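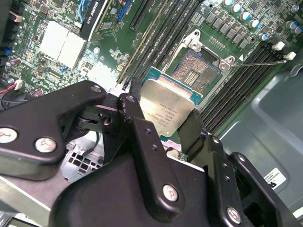
Why do skate shoes have such flat bottoms, Ute Kettler wanted to know, when her running shoes are all lumps and grooves? She wrote in on a Sunday, and it's such a good question that we're going to take our time with it.

Go and find two shoes at home, a running shoe and a skate shoe if you have one. Turn them over. The running shoe probably has a thick, squashy heel and gaps in the rubber. Those gaps help it hold on to grass and dirt. The skate shoe is much flatter, and its rubber often has a small, simple pattern all over, a bit like a waffle.

Now think about the top of a skateboard. It's covered in grip tape, and grip tape feels like sandpaper. (Rub it gently with one finger. Scratchy, isn't it?) When lots of rubber touches lots of scratchy tape, your foot stays where you put it. Big gaps in the rubber would mean less shoe touching the board!

There's another thing, and skaters love to talk about it. They call it "board feel." If you've ever tried to pick up a coin in thick mittens, you already know the problem. A very thick sole is like a mitten for your foot. A thinner one lets you feel where the edge of the board is, so you can shift your toes without looking down.

Of course, that scratchy tape is hard on shoes. To do a jump called an ollie, a skater drags the side of one shoe up the board, again and again – and every drag rubs a little bit away. Many skate shoes are made of suede, a soft, fuzzy leather that stands up to rubbing better than thin cloth does. Even so, holes come in the end, usually near the little toe. Some skaters patch them with glue and keep right on going until the laces snap too.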